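# The Saslow cell

**The Saslow cell** is a small two-armed robot workstation used for sorting and tidying practice on a tabletop. It takes its name from the Saslow workshop, where Dagný Thygesen and Villads Sveinbjörnsson put it together over one long winter, and it has been looked after ever since by a handful of people who know its habits rather well. This article deals mostly with how the cell is set up and kept in good order, as the machine itself is quite an ordinary one and most of its character comes from its upkeep.

## Name and history

The plans for the cell were drawn up under the working title *Dimier*, and older notes in the workshop binder still use that name, which can be confusing when you are hunting for a wiring sheet at nine in the evening. An earlier attempt, with a single arm on a wooden bench, was known to everybody as the Bastard. It was taken apart for its screws, and a good many of them live on in the present machine.

Snædís Kirkegaard took over the day-to-day care in September of its second year and wrote the first proper set of maintenance notes, which ran to 106 lines. Ásdís Egilsson has added to them generously, and the current version stands at 354.

## Layout

The two arms are bolted to an aluminium rail along the front of the cell and reach inwards over a white tabletop. Walls close off the other three sides, held up by aluminium extrusion, and they are papered in a wavy pattern of coral, lavender and blue. The paper was Halldóra Sveinbjörnsson's choice, and it can be changed for another when the people running the cell want a different background behind the work. Hanging it is a two-person job and always takes longer than anyone expects.

Wire-mesh baskets hang on the walls for the odds and ends that would otherwise creep across the table. The notes are firm that nothing should be stored on the rail, where the wiring for both bases runs.

## Setting up

A session begins with the power off. The caretaker of the day runs a hand along the rail, feels for any play in the black mounting plates, and tightens the bolts a little at a time, going from one side to the other and back again. It is a pleasant enough task with a cup of tea waiting somewhere safely out of reach!

After that the cables are checked. Each arm carries a thin black cable that has to be left long enough for the wrist to turn freely, and the commonest fault in the whole history of the cell is a loop that somebody has tidied too tightly. Kirkegaard's advice, still printed at the top of the notes, is to turn every joint slowly by hand through its full travel and watch the slack the whole way round.

The arms are then powered up one after the other, left first, and brought to their resting pose. If an elbow settles at anything other than 90 degrees, the joint is zeroed again before work goes on. Steinarsdóttir, the small control program used on the cell, keeps the old zero values as well as the new ones, so a mistake here is easily undone (and has been, many times).

## Trial run

With both arms at rest, the table is laid for a short trial. A shallow tray goes in the middle and the pieces to be handled are set out beside it, with a few everyday desk things left standing towards the back so that the arms have something to steer clear of. Both grippers are brought low over the table at a crawl, one above the tray and the other above the pieces.
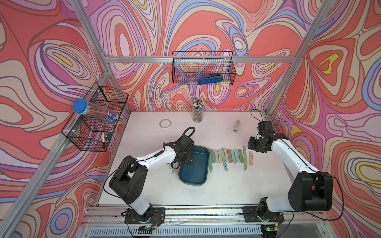
The person at the controls keeps the speed down until each gripper has opened and closed cleanly, and only then is the full routine started. A jaw that closes unevenly is usually cured by loosening the finger screws, squaring the pair against a flat edge and tightening them again. If that fails, the gripper comes off at the wrist plate and goes to the bench, where Egilsson keeps a box of spare fingers.

## Routine care

The tabletop is wiped with a barely damp cloth and allowed to dry. Scuffs are left alone, as scrubbing makes the surface shiny in patches. The ventilation grille below the rail gathers fluff at a surprising rate and is brushed out along its slots, never across them.

Every 183 hours of running, the shoulder joints are opened and looked over, and the wires around the bases are taped down afresh. The small circuit boards beneath the arms are left in place for this, with their plugs pressed home by thumb. Whoever does the work writes the hours and their initials in the binder, under the old Dimier heading.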